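Winter storage in Jadport: new rules for bicycles and boxes

Dear members,

the cellar under the Jadport building is full again, and before the next winter we want to put it in better order. Birger Öberg and Štefánia Matoušek have made a new plan for the storage places, and the house meeting has accepted it on April 9, 2025.

Each flat keeps one place for a bicycle and one shelf. The numbers are painted on the wall, so please look at your number before you put something down. Children's bicycles can stand in the small room behind the stairs, where the old washing machines were before. This room is not heated and in November it becomes quite damp, so it is better not to leave paper or clothes there.

Things which have no name on them will be moved to the front corner. They stay there for 12 weeks and after that we give them to the repair shop Biltia, which takes also broken bicycles and single wheels. If you miss something, write first to Štefánia. She has the list.

The yearly price for a second bicycle place is 546 crowns. You can pay it together with the rent. Sohail Butt has asked if cargo bicycles could get a wider place near the door, and we are still discussing this with the owner of the building.

Please take home paint, gas bottles and car tires. These were never allowed in the cellar, also not for a short time. For small metal parts and old screws you can ask at Biltia what they accept.

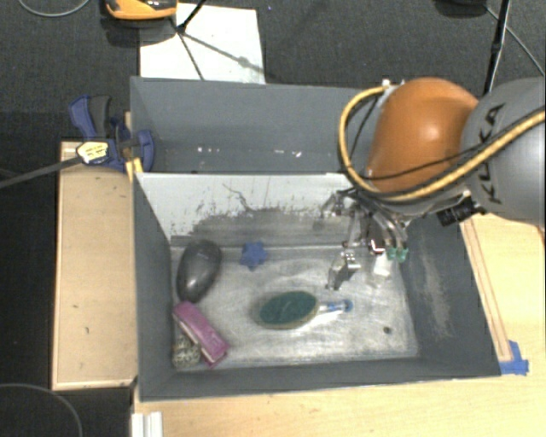
A gray bin with a slanted divider, well scratched on the floor.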